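3. Recogida de demostraciones

3.1. Planteamiento

La hipótesis que guía este apartado es que la calidad de una política aprendida por imitación depende tanto de la coherencia interna de las demostraciones como de su cantidad. En trabajos anteriores del proyecto Tretano se había observado que dos operadores con una pericia similar, medida por el tiempo de ejecución, generaban conjuntos de datos con un rendimiento muy dispar una vez entrenada la política. La diferencia no se explicaba por la tasa de éxito durante la recogida, que en ambos casos era alta, sino por la variabilidad en la forma de resolver los mismos subproblemas: qué brazo inicia el movimiento, a qué altura se aproxima la pinza, en qué momento se cierra.

Para estudiar este efecto se eligió una tarea de manipulación bimanual con vasos de papel y un portavasos de sobremesa. El vaso de papel es un objeto poco costoso y familiar, pero exigente desde el punto de vista del control: la pared cede ante una presión moderada, la sección es cónica y el peso en vacío es tan bajo que un contacto lateral basta para desplazarlo o volcarlo. El portavasos introduce además una restricción geométrica. Sus varillas limitan las direcciones de aproximación y obligan al operador a orientar el vaso antes de introducirlo.

La tarea se descompone en tres fases: aproximación y agarre, transporte con reorientación y depósito. En la primera, cada brazo se asigna al vaso más próximo a su base. En la segunda, el operador eleva el vaso y corrige su inclinación. En la tercera lo deposita en el soporte, abre la pinza y retira el brazo por una trayectoria que no interfiera con las varillas. No se impuso un orden fijo entre brazos salvo en la condición de protocolo estricto, descrita en el apartado 3.4.

3.2. Puesto de trabajo

El puesto se instaló en el laboratorio de Padilla y consta de dos brazos articulados enfrentados a una mesa de color claro, con una pared lisa al fondo. Cada brazo termina en una pinza de dos dedos. Se registran de forma sincronizada una vista general y una vista de muñeca por brazo, junto con las posiciones articulares, la consigna enviada por el dispositivo maestro y la apertura de cada pinza.

La vista de muñeca tiene un papel doble. Durante la teleoperación sirve al operador como referencia de alineación en los últimos centímetros, donde la vista general resulta insuficiente por la oclusión que produce el propio brazo. Durante el entrenamiento es, según los estudios de ablación del apartado 5, la modalidad que más contribuye al éxito del agarre. Su principal limitación es la dependencia de la orientación: cuando la muñeca se coloca casi horizontal, la imagen abarca objetos situados a distancias muy distintas y el otro efector puede entrar en el campo visual.

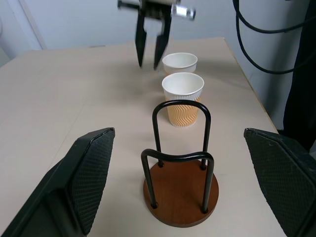 Figura 2. Vista de muñeca con la pinza abierta ante el portavasos; detrás, dos vasos de papel y la pinza del segundo brazo.

3.3. Dispositivo de teleoperación e interfaz

El operador controla los dos brazos mediante un par de dispositivos maestros de cinemática equivalente, desarrollados a partir de un diseño de Basonberg. La correspondencia entre maestro y esclavo se establece en el espacio articular, sin resolver cinemática inversa en línea. Esta decisión simplifica el sistema y evita discontinuidades cerca de configuraciones singulares, aunque traslada al operador la responsabilidad de mantener una postura adecuada del codo. Los operadores noveles tienden a descuidar este aspecto y a terminar el transporte con el brazo demasiado extendido, lo que obliga a una corrección amplia antes del depósito.

La apertura de la pinza se gobierna con un gatillo de recorrido continuo. En una versión preliminar se utilizó un mando binario, que se descartó tras las primeras sesiones: el cierre completo deformaba la pared del vaso y la demostración quedaba contaminada por una fuerza de agarre que la política reproducía con fidelidad. Con el gatillo continuo el operador puede detener el cierre en cuanto percibe el contacto en la imagen. No se dispone de realimentación háptica, de modo que la estimación de la fuerza es exclusivamente visual.

El recubrimiento de los dedos influye de forma apreciable en este punto. La goma con textura de rombos permite sujetar el vaso con una deformación menor que la superficie lisa, y reduce el deslizamiento cuando el vaso se inclina. En los vasos con funda corrugada el efecto es todavía más marcado, puesto que el relieve de la funda ofrece apoyo adicional a la goma. En cambio, al abrir la pinza, la adherencia puede arrastrar ligeramente el vaso hacia uno de los dedos. Se instruyó a los operadores para que abriesen despacio y retirasen el brazo solo cuando ambos dedos hubieran perdido el contacto.

3.4. Protocolo de demostración

Se definieron dos condiciones. En la condición libre, el operador conoce el estado inicial y el objetivo, pero decide por sí mismo el orden de los brazos, la altura de aproximación y el tipo de agarre. En la condición estricta se fijan estos tres elementos: los brazos alternan, la aproximación se realiza con la pinza por encima del borde del vaso y el agarre se efectúa sobre la pared lateral. En ambas condiciones se pide al operador que evite pausas prolongadas. Las pausas son problemáticas para políticas sin memoria, dado que asocian una misma observación a acciones nulas y no nulas.

Participaron 8 operadores, 2 de ellos con experiencia previa en el sistema. Todos recibieron una sesión de familiarización supervisada por Crisanto Evangelista, cuyos datos no se incluyeron en el entrenamiento. La posición del portavasos y de los vasos se modificó entre episodios dentro de una región delimitada por el alcance común de ambos brazos. El soporte se situó preferentemente en la zona central, a una distancia comparable de las dos pinzas; los vasos, a uno y otro lado.

Una dificultad recurrente fue la coordinación durante el agarre simultáneo. Mientras un brazo sostiene un vaso en el aire, el operador debe vigilar que la pinza contraria no toque el suyo al descender. La atención se reparte mal entre ambas muñecas y, en la práctica, la mayoría de los operadores inmoviliza un brazo y completa la maniobra con el otro. El resultado son trayectorias cuasi secuenciales, en las que el paralelismo teórico del sistema apenas se aprovecha. 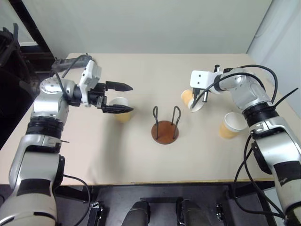

La reorientación del vaso en el aire merece un comentario aparte. Cuando el agarre se produce con la pinza ladeada, el vaso queda inclinado al elevarse y su boca deja de mirar hacia arriba. El operador dispone entonces de dos opciones: girar la muñeca hasta recuperar la vertical o apoyar de nuevo el vaso en la mesa y repetir el agarre. La primera es más rápida, pero compromete el margen articular disponible para el depósito. La segunda alarga el episodio e introduce un ciclo adicional de apertura y cierre. En la condición estricta se prescribió la primera siempre que la muñeca conservara recorrido suficiente — criterio que el operador aplica a ojo y que constituye una fuente residual de variabilidad.

3.5. Criterios de inclusión y etiquetado

Se registraron 500 episodios entre las dos condiciones. Cada uno fue revisado por Ronaldo Fajardo con la herramienta de anotación Nestine, que reproduce las vistas sincronizadas y permite marcar los límites entre fases. Un episodio se consideró válido si los vasos asignados terminaban en el soporte, si no se producía contacto entre los brazos y si ningún vaso presentaba una deformación permanente visible al final. Los episodios con un reagarre se conservaron, pero se etiquetaron como tales.

Tras la revisión quedaron 318 episodios válidos. Las causas de exclusión más frecuentes fueron el vuelco del vaso durante la aproximación y el choque del borde con una de las varillas durante el depósito. Ambos fallos se concentran en la condición libre. En la condición estricta predomina un fallo distinto, el arrastre del vaso al abrir la pinza, que atribuimos a que los operadores, obligados a seguir una secuencia, inician la retirada antes de comprobar que el contacto ha cesado.

Los episodios excluidos no se desecharon por completo. Los segmentos anteriores al fallo se emplearon como datos auxiliares para la fase de aproximación, con un peso reducido en la función de pérdida. Esta reutilización plantea un problema de delimitación: no siempre es evidente en qué instante deja de ser correcta la trayectoria. Se adoptó un criterio conservador y se recortó cada segmento en el último fotograma en que la pinza permanecía abierta y sin contacto con el vaso.

3.6. Limitaciones del procedimiento

El procedimiento presenta varias limitaciones. La región de trabajo es pequeña y el fondo, uniforme, por lo que los resultados no deben extrapolarse a entornos con mayor carga visual. Todos los vasos se manipularon vacíos; la presencia de líquido alteraría la dinámica del transporte y haría inaceptables inclinaciones que aquí se toleran. El portavasos es único, y la política podría haber memorizado su geometría en lugar de inferir la relación entre varillas y base.

Queda también sin resolver la influencia de la interfaz sobre el estilo del operador. La correspondencia articular favorece ciertos movimientos, en particular las rotaciones puras de muñeca, y penaliza otros, como los desplazamientos rectilíneos a orientación constante. Es posible que parte de la coherencia observada en la condición estricta proceda de esta restricción mecánica y no del protocolo. Separar ambos factores exigiría repetir la recogida con un dispositivo de control cartesiano, comparación que se deja para un estudio posterior.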